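How a Robot Learns by Copying

10 shares | 3 comments

A robot arm can be moved in two ways. In the first, a person writes a list of exact steps: go here, close, lift, go there. The list works as long as every object stays in the same spot. If a cup is moved by the width of a finger, the arm may close on air.

In the second way, the robot is given examples. A person guides the arm through a job while a computer records. The record has two parts: the pictures from a camera near the gripper, and the position of each joint when the picture was taken. One full run of the job is called a demonstration.

At the Holum lab, Costel Ciobanu and his team wanted to know how many demonstrations a robot needs to put a block into a bowl. They recorded 500. Then they trained one program on 10 of them and another on all 500.

Training means the program looks at a picture and guesses the next movement. The guess is compared with what the person did. The difference is called the error. The program changes its own numbers a little to make the error smaller, then tries the next picture.

Both programs were tested with the block in four places. The first program put the block in the bowl from one place. The second did it from three. The fourth place was near the corner of the table, where very few demonstrations had started.

The team's result was that the number of demonstrations matters, and so does where they start. Their next set will include more corners.

Words to know
Gripper: the part of a robot that holds things.
Joint: a place where the arm bends or turns.
Error: how far a guess is from the right value.

Comments

zorkinow: Did they try a round block?

Karppinen, grade 4: We did the guessing game in class with a ruler. My error was 3 inches.

laretti_m: Please do one on walking robots next.

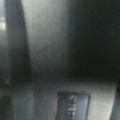 Why does the program need to guess many times?

Each guess changes its numbers by only a small amount. One large change could fix the error for one picture and make it worse for others.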